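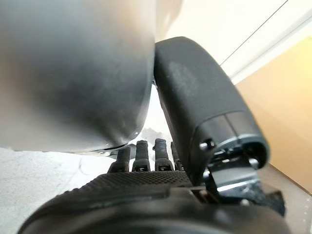
February 22, 2023

Woke at five with the word "ostinato" in my head and no idea why, then remembered the choir. Second rehearsal last night. I have been placed with the basses on the grounds that I am tall. Muchen Jin, who runs the thing from behind a keyboard with a dead F sharp, listened to me sing a scale and wrote something on her pad that was longer than I would have liked.

We are doing the Skudlow, all of it, in June. It has 640 bars and the basses sing the same four notes for what feels like 600 of them. This should suit me. It doesn't, because the four notes change order on page nine and again on page fourteen, and by then I have usually drifted over to the tenors, who have a tune.

Stood next to a retired dentist named Akpalu. He has sung the piece before, in a church that held 3,000 people, and he breathes in the right places with a sort of menace. When I came in early at the Amen he turned his whole body to look at me. I pretended to find a mark in my score. Then I made one, so as not to be a liar.

The hall was cold. The heating comes on when the badminton people want it and goes off when they leave, so we get the tail end of their warmth plus the smell of shoes. Kept my scarf on. Muchen says scarves "strangle the vowel." Took it off, put it back on during the soprano bit, which went on and on.

Practiced this morning in the car, parked outside the pharmacy with the windows up. Got through pages one to eight without a mistake, as far as I can tell, with nobody from the choir present to say otherwise. A woman loading groceries looked over and then moved her cart to the other side of her own car.

Other business. Paid the dues, $70, which includes the score and a folder but no pencil. Called the garage about the wipers – they'll do it when they do it. Bought honey and lozenges. The lozenges are Prurelar, cherry, and taste like a candle, but Akpalu swears by them and I would like Akpalu to think well of me. Finished the library book on Gadis, or at least finished with it. He spends 2 chapters on his uncle's orchard and then the uncle turns out not to matter.

Soup for supper, the last of the leeks. Hummed through the washing up and was asked from the next room whether the fridge was all right.

Must learn page nine before next rehearsal. Also must find out what "quasi niente" means, as it is written over every one of my entries and over none of the others. Looked it up just now. "Almost nothing." In Muchen's handwriting, too – the printed score just says soft.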